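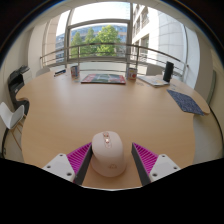

How long does it take to teach the robot one chore?
Longer than the chore. Moving a mouse from the wood to its pad takes a person a second. Our first usable set took 11 days, at the end of which we had 1,748 demonstrations and opinions about wrists.

At Trendell we show the task by hand: squeeze the gripper, lift, carry, let go, start over. Torben Wunderlich holds the office record for consecutive tries without sighing, which stands at nine.

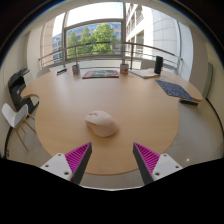 Pale pink mouse, round table, one more approach.

The rule since May is to vary the start. Turn the mouse a little, come in from the other side, take it standing up once in a while. A robot that has seen one angle will believe in that angle forever — we have managers like this too.

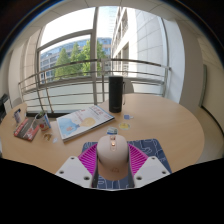 Coming up at Stusside
Drawer handles, June 23, 2018, in room 13. Bring patience and short sleeves.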